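About Unden

Unden makes and services two-arm robot kits for benchtop work. Hiba Abu Hammour started the firm with one workshop in Mitilbridge, and nine of us work there now.

Our main product is the Skomudine kit. It comes with two arms, grippers, a front rail and the control boards, and it is built to order in 3 weeks. We also offer a setup service — we come to you, fit the kit to your table and show your staff how to run it. A smaller kit, the Soriano, has one arm.

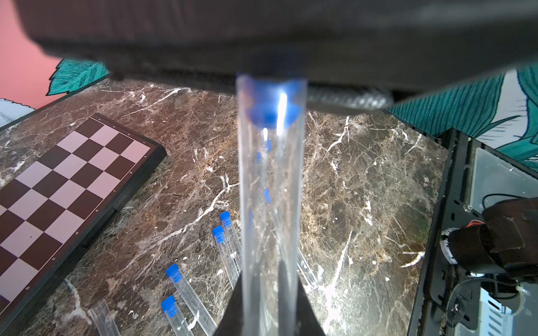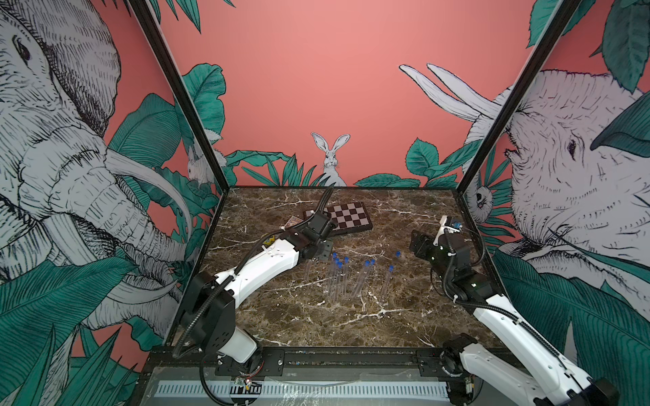 Test tubes with blue caps on the marble-patterned table.

We have supplied 432 kits so far, mostly to colleges and small labs. Spare parts are kept in Mitilbridge, and repairs are done there too. The workshop is open to visitors from March. Please write to us first.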